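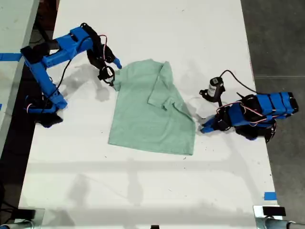

4. Choisir et régler les doigts de pince (essais sur textile)

Mise à jour : lundi 4 août 2025

Si vous arrivez directement ici sans avoir fait la section 3 (calibrage des deux bras), revenez-y, je vous attends. Sinon, on attaque la partie que je préfère, celle où on change les doigts et où on regarde ce que ça donne sur un vêtement posé à plat. J'ai passé une bonne partie du mois d'avril là-dessus avec Iestyn Gape, et on n'était pas souvent d'accord, alors je vous donne ma version (la sienne est en annexe, il y tient !).

J'ai comparé deux modèles : les doigts Drelarum, assez longs, qui acceptent un embout rapporté, et les doigts Pavliuk, plus courts et plus rigides. Pour un t-shirt ou une chemisette, je prends les Drelarum sans hésiter. Les Pavliuk serrent mieux un objet dur, mais sur du jersey ils glissent dès qu'on tire un peu en biais, et on se retrouve avec un ourlet qui file.

4.1 Montage

1. Coupez l'alimentation des deux bras. Les deux, même si vous n'en équipez qu'un.

2. Ouvrez la pince à la main, doucement, jusqu'en butée. Si ça résiste, c'est que le moteur est encore sous tension : retour à l'étape 1.

3. Dévissez les anciens doigts et rangez les vis à part. Celles des Pavliuk sont plus courtes, et je peux vous dire qu'une vis trop longue dans le corps de la pince, ça fait un bruit très désagréable.

4. Posez les nouveaux doigts sans bloquer les vis, fermez la pince, vérifiez que les deux bouts se rejoignent bien face à face, puis serrez.

5. Remettez les câbles de la pince et de la caméra en place en leur laissant du mou. Faites tourner le poignet à la main d'un bout à l'autre de sa course - rien ne doit se tendre ni se pincer.

Attention : ne tirez jamais sur les fils pour dégager un connecteur. J'en ai arraché un comme ça, et la réparation m'a pris la soirée.

4.2 Embouts et réglage du contact

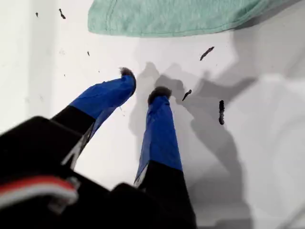 Côté embouts, mon conseil est de commencer par le plus doux que vous ayez. Un embout dur accroche la maille ou la pousse devant lui, un embout souple vous pardonne un petit défaut de hauteur. Iestyn préfère le caoutchouc lisse, qui se nettoie plus facilement (là, je lui donne raison).

6. Rallumez, lancez Cosurura et chargez le profil « textile ». L'ouverture par défaut est à 80 %, gardez-la pour l'instant.

7. Descendez la pince à côté du vêtement, au-dessus de la table nue, par petits pas, jusqu'à ce que les embouts touchent. Notez la valeur de hauteur. Chez moi c'est 396 en unités du contrôleur, mais ne recopiez pas mon chiffre, il dépend de votre table et de vos doigts !

8. Remontez de 4 unités et enregistrez cette hauteur comme point de contact.

9. Refaites la même chose avec l'autre bras. Les deux valeurs seront différentes, c'est normal.

10. Essayez une prise sur l'ourlet, puis une autre sur une épaule. Si les doigts prennent le tissu une fois sur deux, baissez d'une unité et recommencez avant de toucher à la force de serrage.

Note : choisissez une couleur de vêtement qui tranche avec la table. Avec un tissu blanc sur une table blanche, la caméra de poignet perd les bords et vous allez accuser les doigts à tort. Méfiez-vous aussi des ombres portées des bras, qui bougent avec eux. Aurelio Gallegos, chez Uvico, m'a suggéré d'ajouter une seconde lampe en face de la première et j'y ai gagné plus qu'en changeant d'embouts.

Note : un coup de chiffon sur la table avant chaque série. Les petites miettes et les débris finissent par se coller aux embouts, et une prise qui marchait le matin ne marche plus l'après-midi.

Quand les deux bras prennent l'ourlet proprement plusieurs fois de suite, enregistrez le profil sous un nouveau nom et passez à la section 5, où l'on s'occupe du pliage à deux bras.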